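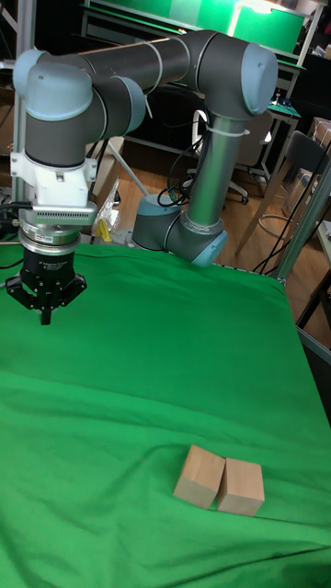 Grukdale talk, seed drills in heavy clay

Open w/ Prosser field, 16 acres, wet June. Ask who drilled late. Wait for hands.

Disc vs. tine. Keep it short, Pejman Nikzad covers tines after lunch.

Depth: check behind EVERY row, not just the outside ones. Dig with a knife. Closing wheels too tight = slot smears, roots go sideways.

Brolik drill: 30 lb more down pressure on the wheel track rows. Tell the story about teh blocked hose.

Landenum plot, 148 plants per sq yard against 123 on the plowed side. Same seed, same day. Dont oversell it, one season only.

Thank Arūnas Kivi for the tractor. Questions. Handouts by the door.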